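Packaging Laboratory — Notebook
Entry for March, opened 9.20 am
Subject: keeping quality of romaine lettuce in film bags, second storage trial

Purpose. The first trial compared the Ellico film with the film at present supplied by Lerico and gave no clear result, the two cold rooms having run at different temperatures. The present trial repeats the comparison in a single room, held at 5 °C. The question remains whether the more breathable film delays browning at the cut ends without an unacceptable loss of weight.

Material. All heads were drawn from one Ostrowski delivery and had been cut the previous afternoon. Outer leaves with torn margins were removed before weighing. Heads showing any pink colour at the base were rejected and are not included in the figures below. The remainder were divided between the two films by drawing lots, after the heavier heads had been shared evenly.

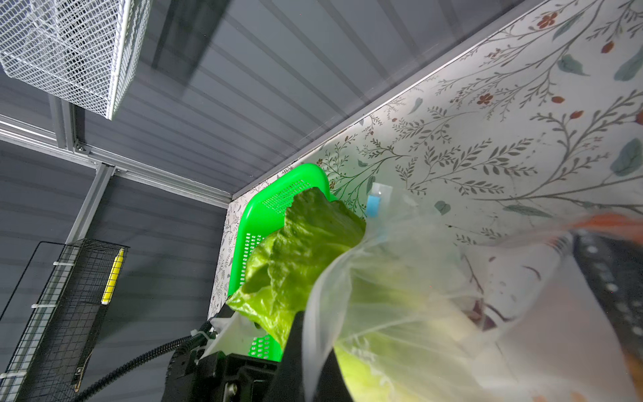 Romaine leaf at the mouth of the bag.

Bagging. Bags were filled base first and closed with a single fold, in accordance with the revised method sheet. The earlier practice of twisting the neck has been withdrawn, as it bruised the leaf tips and made the closures difficult to compare. Each bag was weighed full, and the tare was taken from an empty bag of the same roll. The balance was checked with the reference weight before the first bag and again after the last — no drift was recorded.

Storage. The Fitgate cold room was allowed to settle overnight. Bags stand upright in open crates with a clear space between rows, the Ellico film on the left of each shelf and the Lerico film on the right. The sides are to be exchanged at each inspection. Humidity outside the bags was set at 80 per cent.

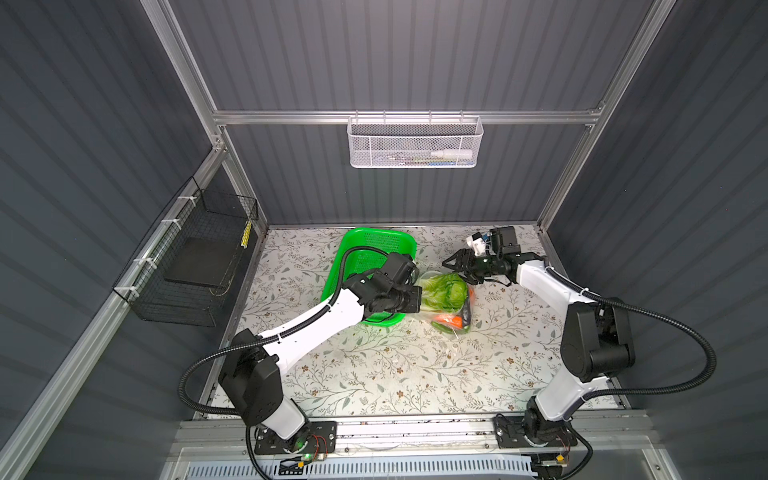

Inspection schedule

Every 2 days a portion of the bags is to be withdrawn and not returned. The trial ends at 10 days. Withdrawn heads are scored for browning at the base, browning of the midrib, wilting and odour, in that order, and odour must be judged immediately upon opening. Scores are to be entered in ink at the bench and not copied up later.
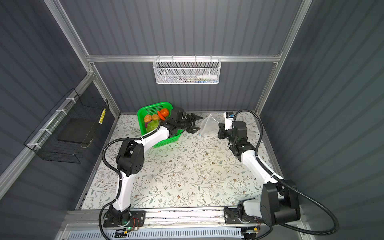 Observations to date

At the first withdrawal the two films could not be told apart by eye. Condensation was heavier inside the Lerico bags, chiefly along the lower fold, and one of these had a faint sour smell on opening. Weight loss was slightly greater in the Ellico bags, as expected, but the leaves remained firm.

One Ellico bag was found with its fold open and has been struck from the record. Colleagues handling the crates are asked to lift them from beneath; the folds catch readily on the shelf lip.
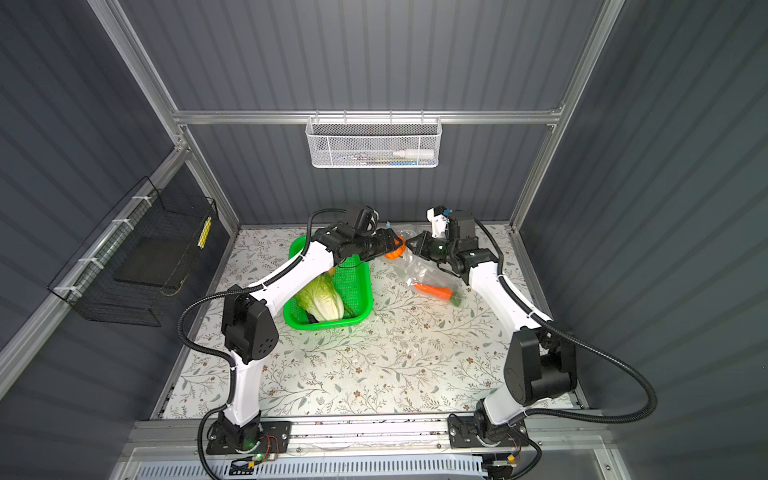 The condensation may prove the more useful measure. It appears before any browning can be scored, and a simple scale (none, light, heavy, pooled) would take little time to apply. It will be added from the next withdrawal onwards, and the first set will be left blank under that heading. The supplier has been asked whether the present roll of Lerico film carries an anti-mist coating. Reply awaited.

Outstanding: spare tare bags from both rolls; new bulb for the inspection lamp; cold room chart to be changed before the next withdrawal.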